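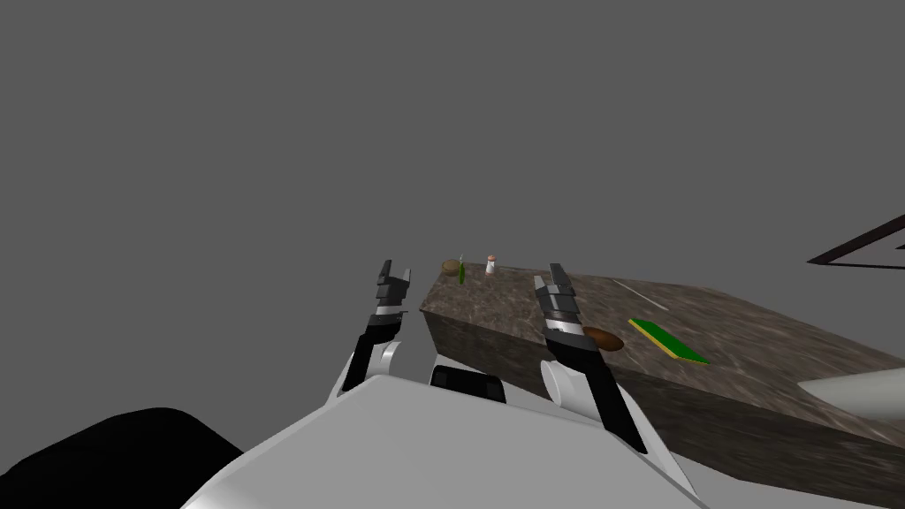

Ticket 481
Product: Drollby Reader, Teacher Edition
School: Policarpio Elementary
Opened by: Solène Millet, grade 4
Assigned to: Reynaldo Abella, Fasaleck Support
Opened: 25 November 2019
Status: Resolved
Subject: One-minute reading scores stop at 115

Solène Millet, 8:12 AM
Hi Fasaleck team! First, my class loves the new record-and-listen button. Kids who used to hide under the table at fluency time are asking to go again.

Now the problem. My strongest readers all got exactly the same score on this week's passage: 115 words correct in one minute, accuracy 100 percent. I was thrilled for a second and then I listened to the recordings. One girl skips a whole line near the end and still has perfect accuracy. Another boy is clearly well past the point where the score stops. Kids who read more slowly have scores that look right to me, mistakes and all.

The passage is one I typed up myself, "The Lighthouse Goat." It's 377 words long. I pasted it in under My Passages and assigned it to the whole group. I haven't seen this with any of the built-in passages. I'm on a school laptop and the kids are on tablets.

Reynaldo Abella, 8:47 AM
Good morning Solène, and thank you for listening to the recordings before writing. That saves us so much guessing! A few things to check when you have a minute:

Open My Passages, tap The Lighthouse Goat, and look at the word count under the title. What does it say?
Does the student view show the whole story?
Did you paste from another program, and if so, which one?

Please don't delete the passage yet. The recordings hang on it, and I'd like them kept safe.

Solène Millet, 10:31 AM
Recess, so I have ten minutes. The word count says 115! I never looked there. The student view shows the entire story though, all the way to the goat getting his bell back. I pasted from Bornier Worksheets, where I keep all my reading pages with the questions at the bottom.

So the kids see everything and the scorer only sees the first part? That would explain the girl with the skipped line. She skipped it after the place where the count ends.

Reynaldo Abella, 10:58 AM
Yes, that's exactly how it looks from my side, and you found the missing piece. Everything after word 115 is shown to the reader but never scored, so anyone who gets that far in the minute ends up with the same number.

I pasted a page from Bornier into a test class and could not make it happen. My count came out right each time. Is there anything unusual after word 115? A picture, a table, a blank line, a big space?

Solène Millet, 12:20 PM
There's a "Stop and Think" line! On the paper version I put a dotted divider halfway down so the kids can pause and talk about what the goat wants. I deleted the dots in Drollby when I pasted it, but maybe something stayed behind?

Reynaldo Abella, 1:04 PM
Got it! I added a Stop and Think divider to my test page, pasted it, deleted the dots, and my count dropped right at the divider. The dots go away but a hidden section mark stays in the text. The scorer reads it as the end of the passage. The student view ignores it.

Steps to clear it:

1. Open the passage and choose Edit.
2. Put the cursor at the end of the last word before the divider.
3. Press Delete until the next paragraph jumps up and joins the first one. You may need to press it more often than you'd expect.
4. Press Enter once to split the paragraphs again.
5. Save, and check the word count under the title.
6. Go to Results, pick the assignment, and choose Rescore from Recordings.

Rescoring uses the audio you already have, so the children don't need to read again. Any scores you corrected by hand will be replaced, so jot those down first.

Solène Millet, 2:46 PM
It says 377 now! I pressed Delete four times before anything moved and was sure I was eating the story, but it's all there.

I ran the rescore during library. The matching scores are gone and everyone has their own number. The skipped line is marked as skipped. One boy's is still spinning. Should I wait or start it again?

Reynaldo Abella, 2:59 PM
Wonderful! Let it spin a little. Longer recordings go to the back of the line. If it's still going at 3:30, tap Cancel on that student only and rescore just him.

Solène Millet, 3:38 PM
I had to cancel and redo him, and it went through right away. I've checked three recordings against the paper copy and they match my own marks, apart from "harbor," which it marked wrong for a child who said it perfectly well. I fixed that one by hand.

Two more of my September passages came from Bornier with the same divider. I'm going to clean those up tonight. Can I rescore things that old?

Reynaldo Abella, 3:51 PM
You can, as long as the recordings still show a play button in Results. Same steps. I've passed the hidden mark to the Drollby developers with my test page attached, and I asked for a warning on the edit screen when one is found. I don't have a date for that. Until then, pasting with Paste as Plain Text also leaves the mark out. I tried it on my test page and the count was correct.

I'm closing this one, but a reply will open it again if the September passages give you trouble. And I'd love to know what the goat wanted!

Solène Millet, 4:05 PM
His bell, and an apology from the lighthouse keeper. The class is split on whether he deserved the second one. Thank you!!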